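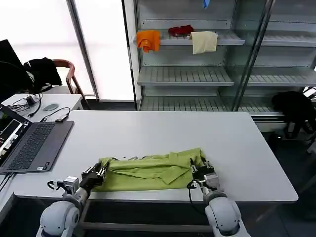
Why would anybody pay to have a T-shirt folded, a customer once asked me over the phone, when it takes two seconds on the end of the bed? Fair question! I said to send me one bag and see, and that bag has been coming back every month.

So, hello, and welcome to Brunside. We fold clothes. We also sort them, pair them up, take the fluff off and put them in tidy stacks, but folding is the bit I get excited about (my family are very patient). I started the business on my own dining table with a pile of football shirts from the Drullico summer league, and I've been at it for 7 years now. The league still sends us its shirts every May, 60 to a sack, all in a terrible knot.

Most of what comes through is T-shirts. People think they're the easy ones and I suppose they are, until you have a soft one that won't keep its shape, or one that's been washed so often the side seams have wandered round to the front. I like to get the whole thing spread out before anything else happens. Hem towards you, neck away from you, sleeves pulled out of wherever they've gone. A lot of folding is really just flattening, and if you skip that you end up with a lump in the middle of the stack that shows all the way to the top. 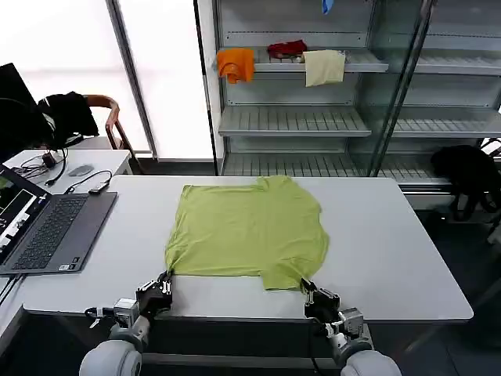 Lime-green T-shirt on the big table, neckline to the back.

After that it's sides in, sleeves back on themselves, then up from the hem. We do thirds as standard - they stand up nicely in a drawer - and halves if you've got deep shelves. Tell us which when you book. If you forget, you'll get thirds.

The room itself is nothing fancy. White tables, a good big window, grey metal shelving for whatever's waiting to go somewhere else. I'm fussy about the tables. We had a dark one in the early days and I hated it, you couldn't see a navy sock on it to save your life. The pale ones show up every crease and every bit of lint, and they wipe down in no time.

Last year we got through 3,800 tops for Costache, the school uniform shop, which was our biggest job so far and meant a lot of very small collars. We also do the stall stock for the Kusilura market, so if you've ever bought a T-shirt there and thought how neatly it was folded, thank you, I'm delighted!

What we don't do is ironing. I get asked every week and the answer is still no, sorry. We don't do fitted sheets either, though I've been known to give in if you bring biscuits.

Orders are in by 10 in the morning and most go out the next afternoon. Ring or email if you've got something odd and we'll have a chat about it.

Brunside Folding | Get in touch: use the contact form or ring the shop | © Brunside | Back to top

Comments (3)

Switched to thirds after reading this and I can finally shut my T-shirt drawer. Do you do baby clothes as well?

Yes we do! Vests, sleepsuits, the lot. Just pop them in a separate bag - Brunside

Still think you should do fitted sheets. Will bring biscuits.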